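Kit de taller Osten para clubes y aulas

Ref. 3815 · Disponible

El Osten nació en nuestro propio club, el Taller Flavia, y le tenemos un cariño que quizá se note demasiado en esta página (¡perdonad el entusiasmo!). Es una pinza eléctrica de dos dedos con su placa de sujeción, pensada para chavales a partir de secundaria que ya han montado algo antes y quieren pasar a un trabajo más fino. Llega desmontada, con tornillería de hexágono interior, dos llaves y un cuaderno de prácticas que Parveen Awan ha reescrito entero este curso, después de escuchar con mucha paciencia todas las quejas de sus alumnos.

El cuaderno trae seis prácticas. Las primeras son de calibrar y coger piezas grandes; las últimas se hacen sobre ordenadores viejos, que casi cualquier instituto tiene guardados en algún armario. El equipo de Shamim Malik preparó así la prueba de desmontaje de la copa Budance, en noviembre, y le dedicó más de dos meses de tardes.

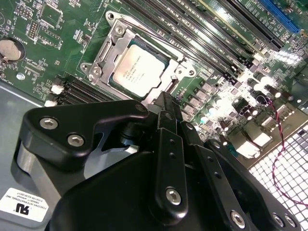

Para esa parte conviene empezar por aproximarse al zócalo del procesador muy despacio y sin tocar nada, con el equipo desenchufado, y dejar la memoria para otro día. El brazo no va incluido; encaja en el modelo Mughal y en otros con la misma brida. Si dudáis, escribidnos antes de pedir, que contestamos encantados.

Compartir (2)

Usamos cookies para recordar tu cesta. Aceptar | Configurar

© Taller Flavia · Contacto · Volver arriba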